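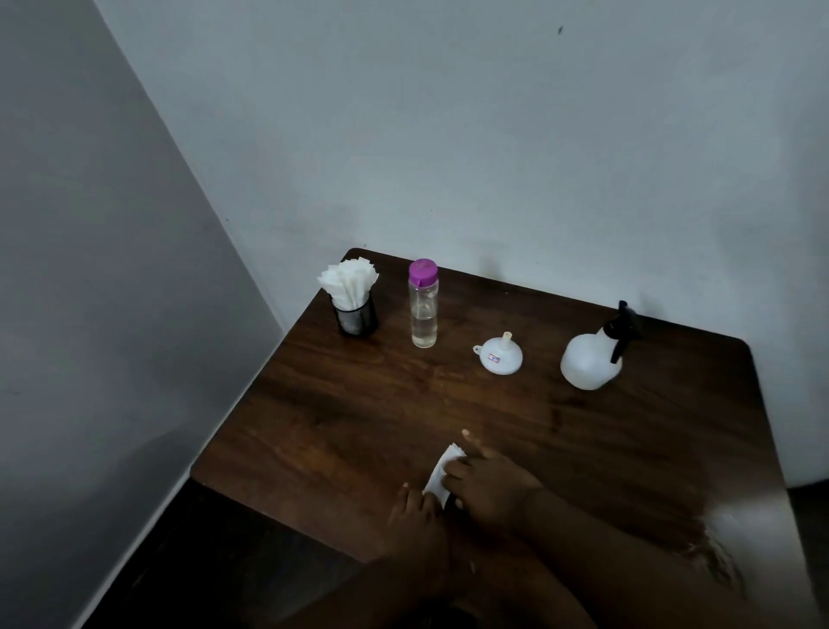
Leokadia Laskowska reckons I should stop calling it "the bread thing" and admit I've joined the sourdough people. Fine. I've joined the sourdough people! Thread on my first winter of it, for everyone who asked.

**2/** My starter came from a jar Leokadia has kept going since 2021. She handed it over in an old jam jar with the lid resting on top and told me to feed it before bed. I fed it before bed and again at breakfast, I was that keen.

**3/** The first loaf was a doorstop. Grey, dense, a bit sour in a way that made my teeth feel odd. I ate the lot, toasted, with far too much butter, and had a lovely time.

**4/** What changed everything was flour. I'd been using whatever was on special. Then I tried the strong white from the Mabula mill shop in Hornmont and the dough had stretch in it, proper stretch - you could pull a bit out between your fingers and see light through it.

**5/** My everyday loaf, if you want it:
- 900 g strong white flour
- 300 g wholemeal
- a big scoop of lively starter
- salt
- water until it feels soft but still holds together

Makes two. Freeze one, sliced.

**6/** Yes, I know "water until it feels soft" is maddening. I used to measure it to the gram and my kitchen in August is so cold and dry compared with February that the same number gave me two different doughs. Go by feel and keep a wet hand ready.

**7/** Cold kitchens! Mine is freezing before 9 am. I put the bowl in the oven with only the light on and the dough puffs up beautifully. (Stick a note on the oven door. I preheated it once with a tea towel in there and I don't want to talk about the tea towel.)

**8/** Folding is my favourite part. Wet your hand, grab one side, stretch it up and over, turn the bowl, do it again. Four turns, a rest, four more. It goes from porridge to something smooth and bouncy over an afternoon and I still get a thrill out of it every single time.
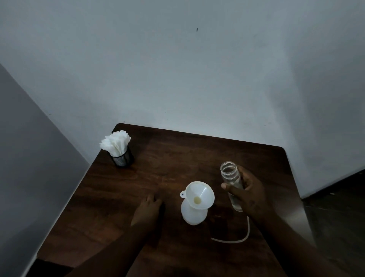 *Same old table, bread talk continues.*

**9/** Someone asked about pots. I bake in a Toltus cast iron one with a heavy lid, bought second-hand, chipped enamel and all. Lid on for the first half, lid off for the colour. A deep roasting tin turned upside down over a tray works too, I did that for months.

**10/** Scoring: one long slash, off-centre, done with confidence. I tried wheat stalks and leaves and they came out looking like a road map. One slash. The ear that lifts up along it is the crunchiest bit and I never share it.

**11/** Leftover starter goes into pancakes, or crackers with rosemary and flaky salt. The crackers are dangerous. I made a tray for my neighbours and had to make another tray for my neighbours.

**12/** Next up is rye. There's a bakery on Novis Street that does a dark one with caraway and a bit of treacle, and I'm going to have a crack at it while it's still soup weather. If you've got a rye recipe you swear by, please send it my way - the stickier the better!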